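Household Waste and the Kitchen Caddy: Notes for Unit 5
Handout updated January 18, 2022

Welcome back, everyone, and I hope the break was kind to you. Today we pick up where the last unit left off, with what happens to household rubbish between the kitchen and the kerb, and why so much of the trouble downstream starts with small habits at home. Please bring your Kolář reader (the chapter on organics starts on page 373) and have a go at it before the tutorial, even if you only get through the first half.
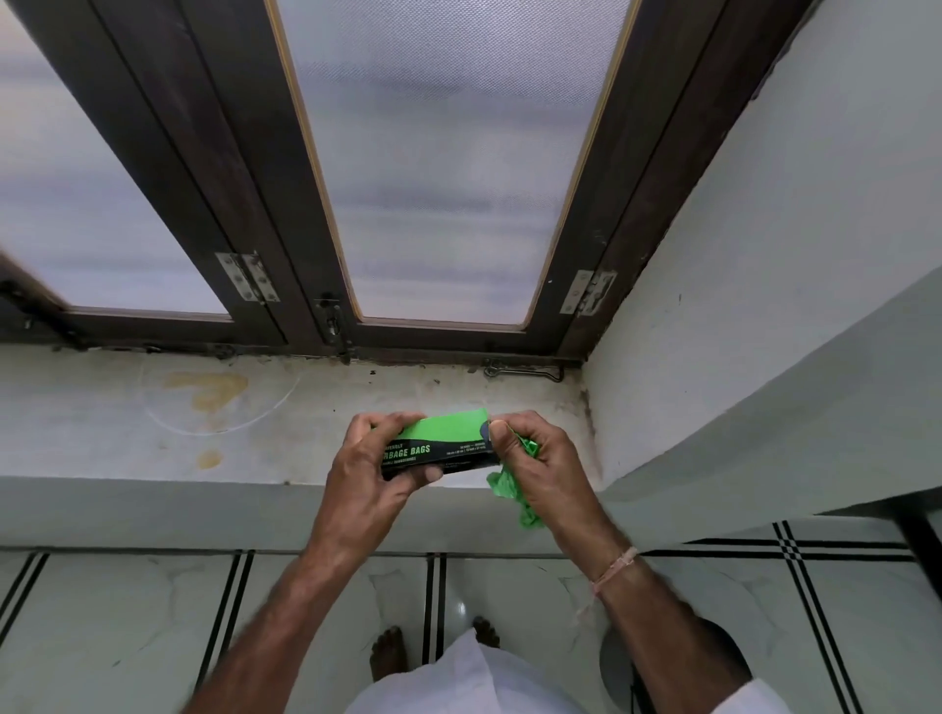

LINERS AND LABELS

We'll spend a fair bit of time on the words printed on packaging, as they cause no end of confusion. "Degradable" simply means a plastic will break into smaller pieces. "Biodegradable" means that microbes can do the work, but it says nothing about how long they'll take or under what conditions. "Compostable" is the stricter term, and even then you need to ask whether it means a commercial facility, with its steady high heat, or the heap behind your shed, which on a winter morning is barely warmer than the lawn. Colour tells you nothing at all, I'm afraid. Green dye is cheap!

In Australia there are 2 standards to know, AS 4736 for commercial composting and AS 5810 for home composting. Write them inside the cover of your notebook, please, because they will come up again and again.

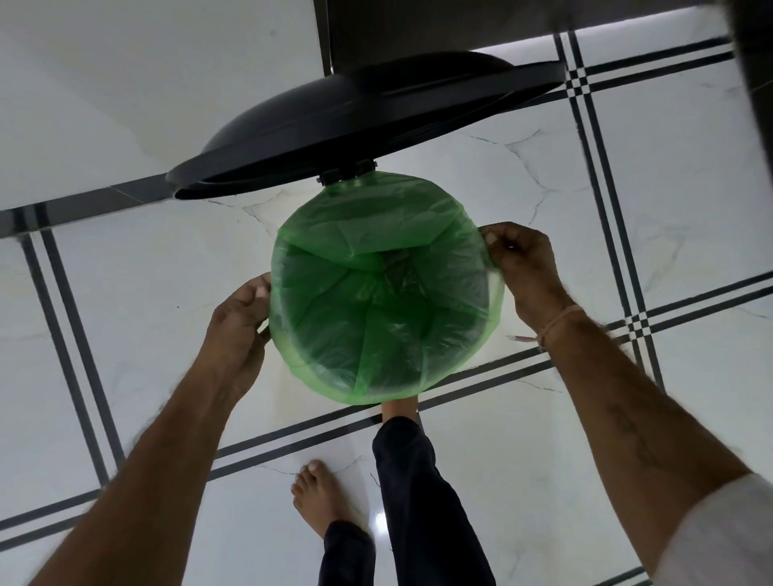

Contamination is the next big idea. A load of food scraps with too much ordinary plastic in it may be turned away at the gate, and then the whole lot goes to landfill, including the scraps from every household that sorted carefully. Our case study is the Celuvport kerbside trial, where residents were given a caddy and a fridge magnet and not much else. When you read the Preltum report on it, look closely at how the questions to residents were worded, and think about whether you'd have answered them truthfully yourself (I'm not sure I would have, on a bad week). 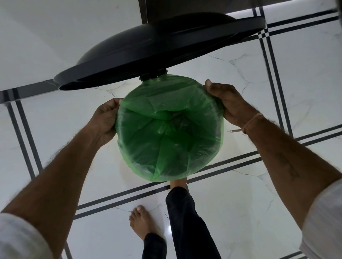

Once buried, food waste breaks down without oxygen and gives off methane, so a potato peel in landfill does rather more harm than one in a well-turned heap. The Zetus worksheet takes you through the sums step by step. Do the first two questions on your own and leave the rest for class, where we can muddle through them together over a cuppa.

FOR NEXT TIME

Keep a simple waste diary for two days. Weigh your scraps if you've got kitchen scales, and if you haven't, a cupful is a perfectly good unit so long as you use the same cup. Short essays are due in February, and the topic list is on the back of this sheet.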